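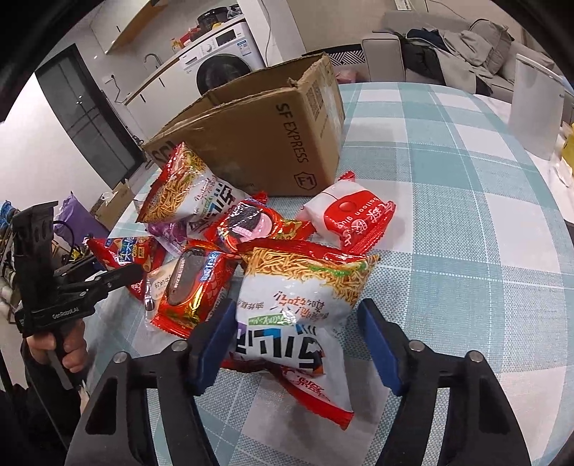 How does the planner decide how far to close on a soft packet? It predicts a closing width from the wrist view, then corrects that width at each control step as the packet changes shape.

Research > Software > Threads

1/ Trurken has released an update to Kurniser, its planning and control software for two-handed packing. The work was led by Zihan Han and Rongrong Cheng.

2/ The policy was trained on 300 demonstrations. A further 236 were set aside for testing – none of these was used for tuning.

3/ Earlier versions treated each packet as a rigid block. The planner now keeps several possible shapes in view and commits to one only when the fingers are close.

4/ Timing between the left and right hands has also been revised. Both streams now share one clock, and late commands are dropped.

We use cookies to improve your visit. Accept | Manage settings

5/ Known issue: shiny wrappers still disturb the depth estimate. Rongrong Cheng is preparing a correction, planned for March.

6/ The replay tool, Busska, has been updated to match. Users should convert older logs before opening them.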